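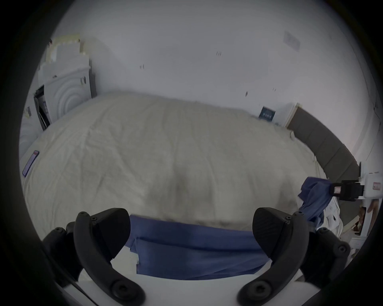

A cloth laid out on the bed, between the fingers of a hand-held gripper.

Flellen team spends the term on laundry
29/09/2018
By Ifeoma Mohammed

The student robotics club at Fladetberg has picked clothes as its project for the year. The team, which goes by the name Flellen, wants to enter the household tasks class at the Ismont student competition in January. Entrants have to pick up, spread and fold clothing on a bed.

Members are recording the task by hand first. They work with hand-held grippers that have the same kind of two-fingered jaw the robot will use, and a small camera rides along on the gripper. One member does the folding while the others keep notes and reset the bed. The club has 23 members this year, and new ones start on resets before they take a turn with the grippers.

Funmilayo Olatunji, who leads the recording group, has set a target of 2000 takes before the competition. The group has 340 so far. "Trousers take longer than I planned for," she said. "The legs twist, and you can pick up both layers when you only wanted one."

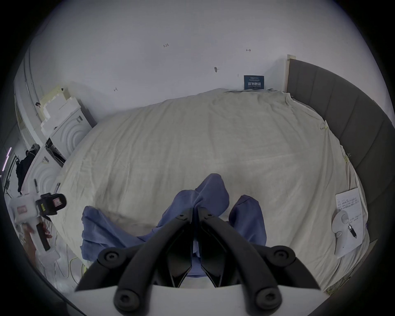
She has asked members to slow down on the first pinch. A fast grab looks fine to the person doing it, but the cloth is hard to follow in the recording. Takes with a hand across the lens are thrown out. So are takes where a garment ends up on the floor.

T-shirts are going better. The current method is to take a corner in each gripper, pull the edge straight, and then lay the shirt down before folding. Keeping the two jaws level is the part most people have to practice. Members working with both grippers sit down for it, and they change over after up to 100 takes.

The takes are sorted with Vrabec, a labeling program written by last year's team. It still loses the last note in a batch if you close it too quickly, so save twice.

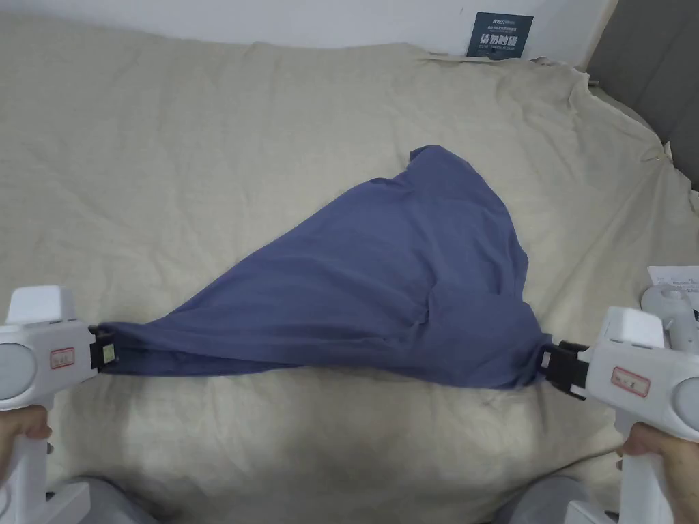

Dates and sign-up

Recording continues through the end of the term. Members who want a slot should write their name on the sheet by the workshop door. Please bring plain shirts or trousers you can spare until January, with your name inside the collar or waistband. Buttons and zippers are fine, but leave sweaters at home for now.

Last updated by Ifeoma Mohammed: sign-up details added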